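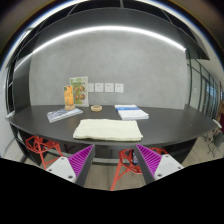
**Oltside Hut-to-Hut Walk, self-guided. Product code 2387.**

Walking package, two people minimum, no guide on the trail. You get the route notes, the beds, the bag transfers and a phone number that gets answered. Starts in Histby, ends in Plelden. Open May to October, last departures depend on snow up top so ask first.

## What you get

- All nights in guesthouses or huts, breakfast every day
- Dinner on the hut nights only (in the villages you eat where you like)
- Bag transfer between stops, one bag per person
- Printed map and route notes, plus the GPS file by email
- Pickup from Histby station, any train that gets in before 6 pm
- Phone support from Veronica Costache in the Histby office, 7 am to 9 pm

Not included: flights, trains, lunches, drinks, travel insurance, tips, the cable car if you chicken out of the first climb. No shame in it, lots of people do.

## Price

700 euros per person sharing. Solo walkers email us, we can sometimes fit you in with another departure but the single room thing is tricky in the huts, there are no single rooms in the huts. Kids under 12 we don't take on this one. Try the valley version.

Deposit by card when you book, rest is due a month before you start. If the balance is late we release the beds. Sorry but the huts do it to us too.

## How hard is it

Moderate, with one hard day. Highest sleeping point is the Moldovan hut at 1213 meters, so altitude is not an issue for most people. The knees are the issue. The drop into Plelden on the last day is long, steep and stony and you will want poles.

Trail is marked the whole way, red stripe on white. Except for the forest section after the second bridge where the loggers took out half the marked trees, and there you follow the notes. Liviu Nedelcu rewalked it this spring and the new notes are good. If yours say "turn at the big beech", you have the old set. Call us.

## When to come

June for flowers, and mud. July and August warm, busy, thunder most afternoons so start early. September is the pick of the lot, dry trail and the huts half empty. October is cold at night, and the Moldovan hut shuts its kitchen at some point in the month, depends on the year. You'd be carrying your own dinner up.

May is cheaper in the villages but not on this package. There can still be snow in the north gullies and the hut path gets rerouted the long way around, adds a good hour.

## What to pack

Day pack only for the trail, the rest goes in the van. Van bag has to be out at reception by 8 am. Not 8:15, the driver has other stops.

- Boots, worn in. Please worn in.
- Rain jacket and a warm layer, even in August
- Poles
- Headlamp, the hut generator goes off at 10 pm
- Sheet liner for the hut nights (blankets are there, sheets are not)
- Cash, small bills. Card machine at the hut works when it feels like it
- Water for a full morning. Springs are on the map but the upper one dries up in late summer
- Towel, huts don't supply them. Guesthouses do
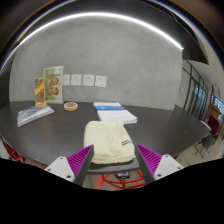
## Getting there

Train to Histby, two changes from most places. Last leg is the slow one. Driving is ok too, you can leave the car behind our office for free the whole time, just put the slip we email you on the dash. Coming back from Plelden there's a bus at noon and another at 4 pm, tickets from the driver. The noon one fills up in August.

## Changes and cancelling

More than a month out, you get everything back minus the deposit. Inside a month, nothing back, but we'll move your dates once if there are beds. Bad weather on the trail isn't a cancelation, we drive you around the closed section and you keep walking on the other side.

## What people said

"Notes were spot on, even in fog. Bring more snacks than you think." Karine Lavoie

"Day three nearly finished me. Would do it again, with poles this time." Miroslava Tymoshchuk

## Booking

Send dates, number of walkers, any food allergies and what train you think you're on. Cosmin Lazăr does the bookings and answers most things the same day, slower in July. Tell him if you're vegetarian NOW, not at the hut, they carry everything up by hand and they shop a week ahaed.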